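Chapter 2
A Morning at the Open Day

Every February the Votik workshop in Stolholm throws its doors open, and if you ever get the chance to go, go! You can read a whole shelf of books on robotics and still be surprised by how it feels to stand in the same room as a machine your own height (ours was called Zamby) and watch it think about a piece of fruit.

We were a group of 34, far too many for one small room, so we went in by turns and had 19 minutes each. Our guide gave us a single task to follow: an orange-red fruit in a yellow basket, on a white desk beside a fridge. Reach it, pick it up, put it away. You did something just as hard at breakfast and never noticed.

Try it slowly now. Your shoulder moves first, then your elbow, and your fingers are already opening long before they touch anything. Your knees and back join in too, shifting your weight so that you don't tip over. A robot with legs has all of this to manage at once, and somebody has to work out how.

That is what this chapter is about. We begin with joints and the ways they turn, starting with the simple hinge that swings through 90 degrees. Then we move on to balance, and after that to hands, my own favourite part (I have tried to keep it short, and failed). The Tapsell method for planning a reach comes at the end, once you have the tools for it.

Keep a pencil and a strip of card beside you as you read. You will need both for the first activity, a paper arm with two joints.
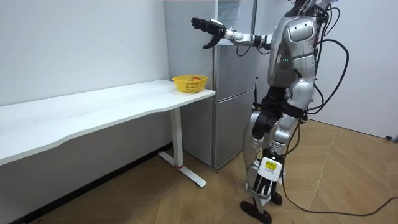
Cut the card into two strips of the same length and join them with a split pin, loose enough to turn but tight enough to stay where you leave it.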